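コスタンス式引継ぎ

コスタンス式引継ぎ（コスタンスしきひきつぎ、英: Costance handover）は、人事管理の分野で使われる職務引継ぎの手順である。

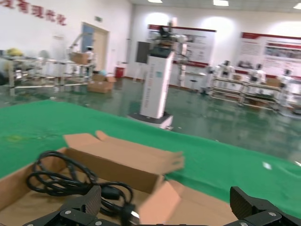 最終更新: 月曜日 21:07

従業員が退職、異動、または長期の休業によって職務を離れるとき、その人の仕事を後任者に渡すための手順を定めている。名称は、最初にこの手順を社内規程としてまとめた人事代行会社コスタンス（Costance）に由来する。単に「コスタンス式」と呼ばれることも多い。英語圏の一部の文献では「二段引継ぎ」に当たる語が使われるが、日本語の資料ではこの語は別の制度を指す場合があるため、注意が必要である。

概要

一般的な引継ぎでは、前任者が文書を作り、後任者がそれを読み、短い期間だけ二人が一緒に働く。コスタンス式では、この流れに「受け手」と呼ばれる第三の役割を加える。受け手は前任者でも後任者でもない同じ組織の従業員で、後任者が決まる前から前任者の話を聞き、その内容を記録する。後任者が着任した後は、受け手が記録を説明し、前任者は質問に答えるだけになる。

この手順が対象とするものは、主に事務職と管理職の仕事である。製造現場の技能の伝承については、規程の初めの版から対象外とされている。ただし、後で述べるように、この範囲をどこまで厳しく守るかについては意見が分かれている。

引継ぎの対象は、規程では「職務」「関係」「保留」に分類される。職務は、職務記述書に書かれている業務を指す。関係は、社内外の連絡相手と、その相手との約束を指す。保留は、まだ決まっていないこと、または決めないことにした事柄を指す。保留という分類を独立させた点が、コスタンス式の特徴として挙げられることが多い。

歴史

成立以前

コスタンスは、中小企業の給与計算と労務手続きを引き受ける会社として始まった。顧客の多くは専任の人事担当者を一人しか置いていなかったため、その一人が辞めると、コスタンスの側にも必要な情報が届かなくなった。当時の社内資料には、顧客の新しい担当者が前任者の作った手当の計算規則を読み取れず、同じ質問が何度もコスタンスに来た事例が記録されている。

同社はまず、顧客に引継書のひな形を配った。このひな形は6ページあり、記入欄が多かった。顧客からは、記入に時間がかかること、また退職が近い人には詳しく書く動機があまりないことが指摘された。ひな形の使用は広がらず、次の年度には配布が中止された。

規程の作成

ひな形の失敗を受けて、コスタンスの研修部門にいたオク・ヘウォン（Hae-won Ok）が、書くことより聞き取ることを中心にした手順を提案した。オクは以前、通訳者の派遣業務を担当していた。通訳者が交代するとき、前の通訳者から次の通訳者へ用語や話し手の癖が口頭で伝えられるのを見て、この方法を思いついたと、後に社内報で述べている。

提案は最初、コスタンスの内部だけで試された。試行の対象は経理部門の異動であった。受け手には隣の課の従業員が選ばれたが、経理の用語を知らないため、聞き取りは予定より長くかかった。しかし、前任者が説明を省略しがちな部分を受け手が質問したことで、記録は外部の人にも読める内容になった。この経験から、受け手は「仕事の周辺を知っているが、その仕事をしたことはない人」が望ましいという原則が作られた。

普及

手順は規程としてまとめられ、顧客企業にも提供された。最初に正式に採用したのは、倉庫業のベゲイ（Begay）である。ベゲイでは拠点の間の異動が多く、規程は事務所長の交代に適用された。同社は後に、受け手の聞き取りを勤務時間として明記するよう求め、この要求は規程の第二版に反映された。

その後、地域の人事担当者が集まるレラティア（Rellatia）研究会が規程の解説を作り、会員に公開した。解説は毎年6月の例会で見直されている。研究会が会員から集めた報告によれば、コスタンス式で行われた引継ぎは合計2107件で、そのうち1369件で受け手の記録が提出されている。残りの引継ぎについては、記録が作られなかったのか、作られたが研究会に出されなかったのか、区別されていない。

手順

開始

引継ぎは、前任者が職務を離れることが決まった時点で始まる。後任者の決定を待たないことが規程に書かれている。人事部門は前任者の上司と相談して受け手を指名し、本人の同意を得る。受け手が断った場合、その理由を尋ねてはならない。

聞き取り

聞き取りは2回以上行う。初回では、前任者が自分の仕事を自由に話す。受け手は話を止めず、分からない言葉だけを書き留める。次の回では、受け手が書き留めた言葉について質問し、前任者が答える。回と回の間には、少なくとも一つの業務周期を置くことが勧められている。例えば月ごとに締め切りのある仕事では、一度締め切りを経験してから次の聞き取りをする。

聞き取りの場に上司が同席することは認められていない。上司が必要な情報を持っている場合は、別に時間を取って話を聞き、記録の中でも前任者の発言と区別する。

記録

受け手は聞き取りの内容を記録にまとめる。書式は自由であるが、職務、関係、保留の分類ごとに分けて書く。保留については、何が決まっていないかに加えて、いつまで決めなくてもよいかを書くことになっている。

記録は前任者が確認する。前任者は誤りを直すことができるが、文章を書き直すことはできない。規程の解説では、前任者が文章を整えると、その仕事を知っている人だけが分かる書き方に戻りやすいと説明されている。

引渡し

後任者が着任すると、受け手が記録を使って説明する。前任者がまだ在籍している場合は同席し、後任者の質問に答える。すでに退職している場合、人事部門が前任者に連絡を取ることは原則としてない。退職者への問い合わせを認めるには、退職前に書面で合意し、その対応に報酬を支払う必要がある。

机、鍵、端末、書類などの物品の受渡しは、この手順に含まれない。物品については各社の総務規程に従う。ただし、保管場所だけが分かっていて用途が分からない物品は、保留の項目に書くことができる。

終了

引継ぎは、後任者が記録の余白に自分の注を書き入れ、人事部門に提出した時点で終わる。注は内容の訂正でも、感想でもよい。注のない記録は未終了として扱われる。

役割

受け手

受け手は評価の対象にならない。記録の質を人事評価に使うと、受け手が前任者に都合の悪いことを書かなくなる、または反対に細かすぎる記録を作る恐れがあるとされる。一方で、受け手の負担に対する手当については規程に定めがなく、各社の判断に任されている。

同じ人が続けて受け手になることは避けるべきとされている。従業員の少ない会社ではこれを守ることが難しく、レラティア研究会の解説では、別の会社の人事担当者と互いに受け手を務める方法が紹介されている。この場合、秘密保持の契約が必要になる。

人事部門

人事部門は受け手の指名、日程の管理、記録の保管を担当する。記録の内容を変更する権限はない。記録に個人情報や健康に関する情報が含まれるときは、その部分を別に保管し、後任者に渡すかどうかを前任者と相談する。

支援ソフトウェア

メンポート（Memport）は、コスタンス式の記録を作るための業務用ソフトウェアである。聞き取りの日程を管理し、受け手が書き留めた言葉を次の回の質問の一覧に変える機能を持つ。初期の版には、録音した音声を文章にする機能も含まれていた。しかし、録音されていると前任者が保留の事柄を話しにくいという意見が利用企業から出たため、この機能は標準の設定では使えないようになった。

メンポートの使用は規程の条件ではない。表計算ソフトや紙のノートで記録を作る企業もある。ベゲイでは、受け手は紙に書き、人事部門がそれを保管用に入力している。

評価と批判

肯定的な評価

後任者が決まる前に引継ぎを始められる点は、採用に時間がかかる職種で評価されている。また、受け手になった従業員が他の部門の仕事を理解し、後に異動を希望する場合があることも報告されている。レラティア研究会はこれを副次的な効果として扱い、異動の候補者を探す目的で受け手を指名しないように求めている。

批判

批判の中で最も多いものは、時間と人手の問題である。三人が関わるため、従来の方法より多くの勤務時間を必要とする。これに対してコスタンスは、着任後の問い合わせが減ることで時間を取り戻せると主張しているが、その主張を確かめる比較調査は行われていない。

受け手が誤って理解した内容が、そのまま後任者に伝わる危険も指摘されている。前任者の確認という段階はあるが、退職の直前では確認が形式的になりやすい。この点について、規程の第二版は確認の期限を最終勤務日より前に置くように改められた。しかし、急な退職や病気による休業では、期限を守ること自体ができない場合がある。

また、適用の範囲についての議論がある。製造現場を対象外とする規定に対して、現場にも工程管理や発注のような事務の仕事があるため、職種ではなく業務の内容で区別するべきであるという意見がある。レラティア研究会の解説はこの立場に近いが、コスタンスの規程は改められていない。

労働者の立場からは、関係の分類が問題にされることがある。前任者が個人の努力で作った人間関係を、会社がどこまで記録させてよいかという問題である。規程は、勤務時間外の付き合いと私的な連絡先を記録しないことを定めているが、業界の集まりで知り合った相手などについては、判断の基準が明らかでない。

類似の制度との違い

後継者育成計画は、将来その職位に就く人を前もって選び、育てる制度である。コスタンス式は後任者を選ぶことに関わらず、職務を離れることが決まってから始まる点で異なる。

退職者面談は、退職の理由や職場への意見を聞くために行われる。聞き手がいる点は似ているが、目的が異なるため、規程では二つを同じ日に行わないことになっている。受け手が退職の理由を尋ねることも禁じられている。

メンター制度では、経験のある従業員が新しい従業員を継続して支援する。コスタンス式の受け手の役割は引継ぎの終了とともに終わり、その後に後任者を支援する義務はない。後任者が受け手への相談を続けている場合には、人事部門が正式な相談相手を別に決めることが勧められている。

関連項目

職務記述書
人事異動
後継者育成計画
退職者面談
業務の属人化
秘密保持契約

分類: 人事管理 | 雇用と退職 | 業務手順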